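Futell has pulled the curtain back on its next game, and it's a big one. Josolness, the long-teased follow-up to the studio's cozy island explorer Flokix, got its first proper trailer this afternoon, along with a release window of July and a list of platforms that should keep nearly everyone happy. PC and all the current consoles are getting it on the same day.

The trailer runs just under three minutes and wastes none of it. We see the new lighthouse town of Rawashdeh in fog, then in bright morning light, then in the middle of a thunderstorm with every window in the harbor lit up. If you played the first game you'll remember how good the weather was, and this looks like a huge step up. Rain runs down the roofs and fills the gutters, and your character pulls up a hood without being told to.

Two-player co-op is in! That was the most requested feature on Futell's forums by a mile, and it works both on the couch and online. The second player can drop in at any save point and keeps everything they pick up when they go back to their own island. There's no word yet on whether PC and console players can share a session, but the studio says it will have more to tell us on that before launch.

The map has grown as well. Josolness is made up of 13 islands, and you can sail between them without a loading screen. Each one has its own tide schedule, so a cave you walked past at 9 AM might be wide open by the evening. I love this idea. The first game had one beach that worked this way and I spent far too many nights waiting for the water to go out.

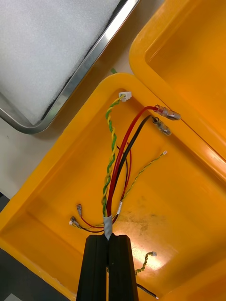
Fishing is back too, with 32 species at launch and a proper logbook to fill in. The old timing mini-game has been replaced with something slower, where you feel for the bite through the controller and decide how much line to let out. Players who never got along with the original version can turn on an assist option, and it doesn't lock you out of any of the rare catches.

Then there's the music. The same composer is returning, and the new main theme plays over the last part of the trailer as the ferry comes in. It picks up four notes from the Flokix title screen and takes them somewhere much bigger – I've had it on repeat since the stream ended.

Futell also confirmed that old save files will count for something. Anyone with a finished Flokix save gets the original red rowboat and a letter from the shopkeeper, which can be read on the first night in Rawashdeh. Players who found all 1,439 shells get a little extra on top. The studio won't say what it is, and given how long those last few took to track down, I hope it's good.

Preorders aren't open yet, and there's no price. A short demo covering the opening island is planned for the weeks before release, with progress carrying over to the full game. We'll have hands-on impressions as soon as we can get hold of it.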